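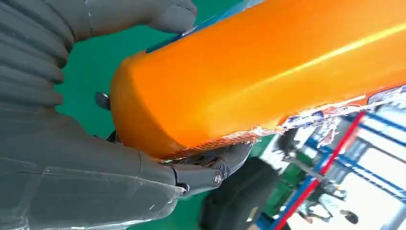
Why does a hallway sound louder than a classroom of the same height? The hard walls send sound back many times before it dies away, while a classroom has curtains, bags and people to soak it up.

Reverberation in the Tenddale teaching block
Jun 9, 2019
By Simin Mahmoudi and Sohail Sandhu
Print | E-mail
4 comments

Our project measured how long sound lasts in the ground floor corridor at Tenddale. Readings were taken in April, outside teaching hours, with all doors shut. The source was a burst balloon and the recorder stood on a tripod at chest height.

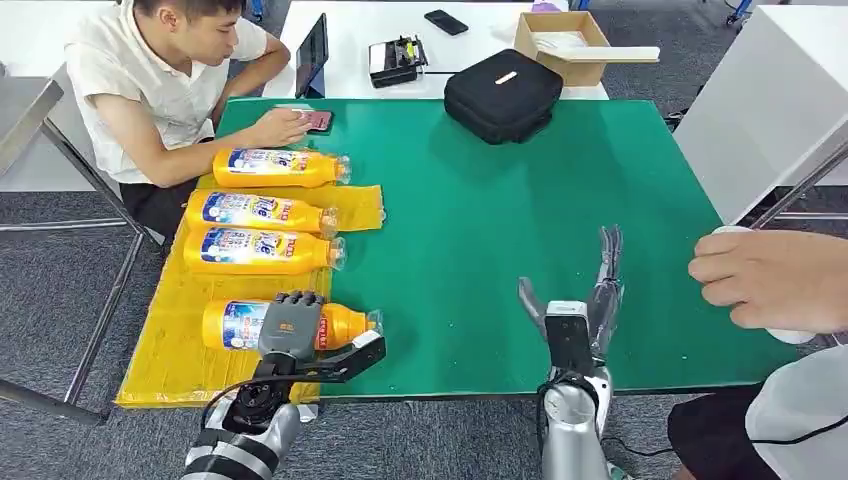
We made 104 recordings. Four were thrown out - a door slammed during each - which left 100 for analysis. For every recording we found the time taken for the level to drop by 60 decibels, working from the straight part of the decay curve.

Low notes lasted longest. Below 200 Hz the decay curves were uneven and hard to fit, so those results are given in the appendix only. Davoud Safavi repeated the fits by hand and his values agreed with ours to within the reading error.
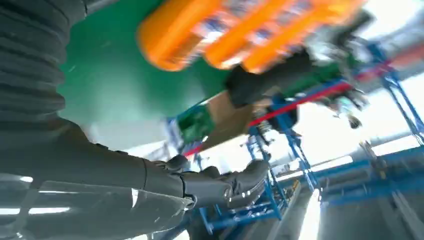 Felt panels were then hung along one wall and the readings repeated. The decay time fell at high frequencies but hardly changed at low ones, as expected for a thin material fixed flat against brick. An air gap behind the felt should help, and Vy Bạch is to test this next term with the same recorder.

Shares: 4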